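Risgate Counter Notes
README, last touched 20th May

What is in this folder

Notes and pictures on how food gets moved, plated and left lying about on the white counter at Risgate. Mairéad Geraghty started it as a list of plates. It has since grown opinions.

Layout

notes/ – plain text, one file per sitting
pictures/ – stills, named by whoever got there first
plates.csv – size, color, chips, grudges

Conventions

A plate is "small" or "large". There was a "medium" for 2 weeks in October, and Enda Ó Flaithearta is still finding it in the file. Frosting gets its color written down as seen, so "pink-red" is allowed and "strawberry" is a guess. Sprinkles are "present" or "absent". Please don't enter a number.

Phones on the counter go under "other", along with keys, mail and Dirceu's sunglasses.
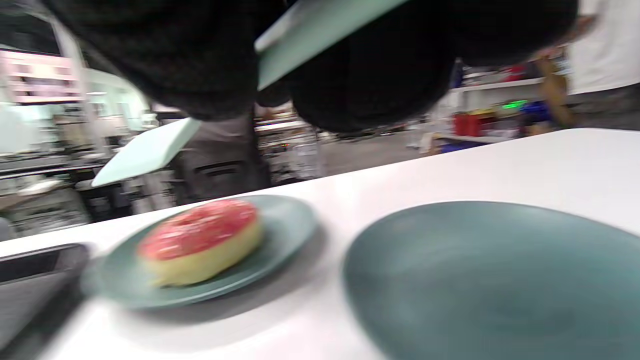

Category: doughnuts, plated

Frosted, sprinkles present, on a round teal-gray plate. The larger plate nearby is logged as empty, which is a legal value. Doughnut rows keep the plate color even when it repeats, and halves go in as "partial".

Known problems

"Teal-gray" and "gray-teal" are both in plates.csv. Malachy McGrath has promised to merge them.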